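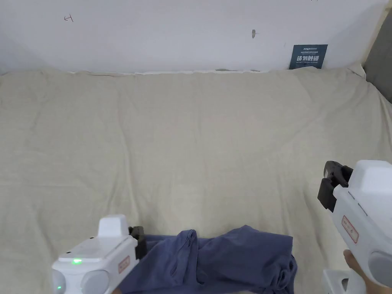

Folding clothes with the hand-held grippers

I moved to the garment set in December, after finishing the cups and boxes. The work is simple to explain. I hold one gripper in each hand, do the chore with them, and the recording goes into the pile that the robot's policy is trained on. There is no robot on the table while I do it. Siv Skjelbred, who set up our station in Bevenville, calls them demos, so I do too.

My target is 127 good demos per garment type. Shirts and pants in dark colors go on the cream cloth because the edges show up better. I don't iron the cloth. Siv asked me to leave the wrinkles in, and I pull it around a little between sets so the creases change.

What I do for one demo:

Drop the garment in a heap near the front of the table. Start recording with both jaws open. Bring the left jaw down first and take hold of an end. Keep the right one up until the left has a grip, then come down on the other side. Lift, shake once, lay it flat, fold. Open both jaws and back off before stopping.

Backing off is the step I kept forgetting. I lost 16 demos in one afternoon because I stopped the recording with a sleeve still in the jaw, and the Flustbridge checker throws those out.

Speed was my other problem. My own hands fold a shirt without any thought, and with grippers I tried to go just as fast. The fabric slipped and I grabbed at it again, so the robot would have learned to grab twice. Now I go slow enough to see the jaw close before I move my arm. It feels silly for an hour and then it feels normal.

Rolled hems are still hard. Two layers come up when I want one. I've started coming in from the side with the jaw nearly closed, and that works on thick cloth but not so well on thin T-shirts.

My wrists are sore by four, mostly the right one. I take a break every two sets and put the grippers on their chargers while I make coffee.

Next is towels, then the Tikton trial, where the robot gets to try the shirts. I'll write that up when I've seen it.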